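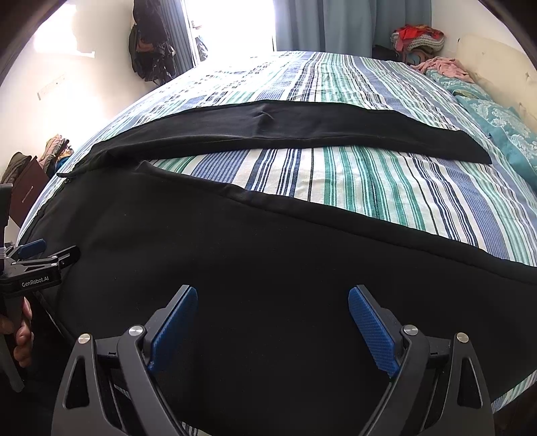 The Latura knit pant is sold by its maker as a travel pant, a work pant and a lounge pant, and we list it as one pair of plain black pants. We have stocked it at Stirkley since February and have had time to get skeptical about some of the claims on the hang tag. Black knit also shows things. With a pair opened out on the bed, legs in a wide V, you can find a few tiny specks of lint on the smooth part of the near leg, and the long seam beside it puckers slightly. Anyone who needs a razor-flat side seam should look at the woven Uvadis pant instead.

Latura Knit Pant, Black
Price: $85
Item no. 2000
Weight, size medium: 296 g
Sizes: XS to XXL, regular and long
Sold by: Stirkley
Availability: in stock, except XS long

What the maker says
"Wrinkle-proof." We would not use that word. Folded in a carry-on overnight, our sample came out with shallow creases at the knee. Most of them were gone after an hour on a hanger. One was still there at dinner.

"Lint-resistant." See above. Keep a roller in the drawer.

"True to size." Fair at the hip, generous in the leg. The medium long ran long even on our tallest tester, who normally has to give up on cuffs altogether.

"Holds its color." We washed one pair cold for a full season and it still looked black next to a new one in the store. Under a bright bathroom light the old pair was a little grayer. You may never notice.

Fabric and finish
The knit is smooth, fine and thicker than it looks on a hanger. That makes it a decent pant for a cold office and a poor one for August. It has some weight to it, so it drops well from the hip, but it also takes longer to dry than the tag suggests – give it a night and a morning on the rack.

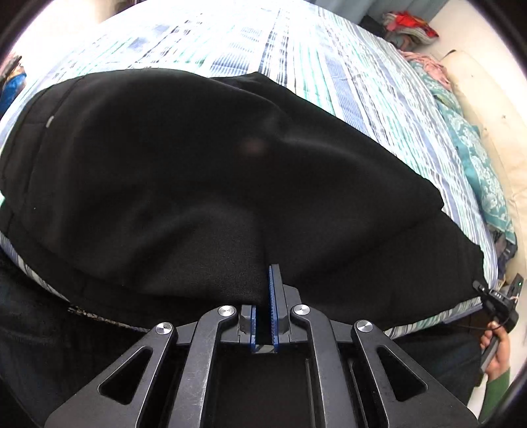 Black knit on a striped sheet, with the wide stitched band and small pale gray tag at left.

The stitching has held up on every pair we have kept back. We did get two early returns for a loose thread on the inside, and Latura replaced both without an argument. The company says it changed its thread after that. We can't see a difference, though we haven't had another one back.

Care
Machine wash cold, inside out, with dark colors. No fabric softener. Dry flat or over a rail. If you must iron, use a low setting and a cloth, since a hot iron will leave a shine on black knit and we won't take the pants back for that.

How it compares
The Uvadis pant costs more and keeps a sharper line. The Omerović pull-on is softer, thinner and bags at the knee by midafternoon. The Latura sits between the two. We think $85 is about the top of what it should cost, and we have told the maker so.

Shipping and returns
Ships in a plain paper mailer. Unworn pairs can come back within a month with the tags on. Hemmed pairs can't – please try them on with shoes before you cut anything.

Also in black: Latura Knit Skirt, Omerović Pull-On, Uvadis Woven Pant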